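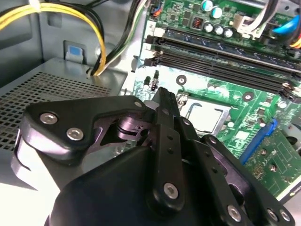 **Rodbridge amplía a 128 municipios su servicio de recuperación de equipos informáticos**

*10 de febrero de 2019* -- Rodbridge, empresa dedicada al reacondicionamiento de ordenadores de sobremesa, ha firmado un acuerdo con la distribuidora Grerneren para extender su red de recogida a 128 municipios. El contrato tiene una vigencia de seis años y cubre equipos procedentes de oficinas, centros de enseñanza y bibliotecas.

Los equipos admitidos se clasifican según el estado de la placa base, la fuente de alimentación y el disco. Las unidades aptas reciben un borrado certificado y se destinan a la reventa; las restantes se desmontan para obtener módulos de memoria, disipadores y cableado. El catálogo de piezas recuperadas consta de 747 referencias, de las que 341 corresponden a placas base y tarjetas de expansión.

«El coste de transporte era el principal obstáculo para los lotes pequeños», explica Nawal El Idrissi, directora de operaciones de Rodbridge. «Con los almacenes de Grerneren podemos agrupar entregas de varios centros en un solo trayecto».

La gestión de inventario se realizará con Foso, la aplicación interna de trazabilidad, que asigna un número de expediente a cada equipo -- incluidos los que se destinan a despiece. Abdelghani Benmoussa asume la coordinación técnica del acuerdo.

Las entidades interesadas pueden solicitar el alta en el servicio durante el mes de febrero.

**Contacto de prensa:** Latifa El Ouafi, departamento de comunicación de Rodbridge.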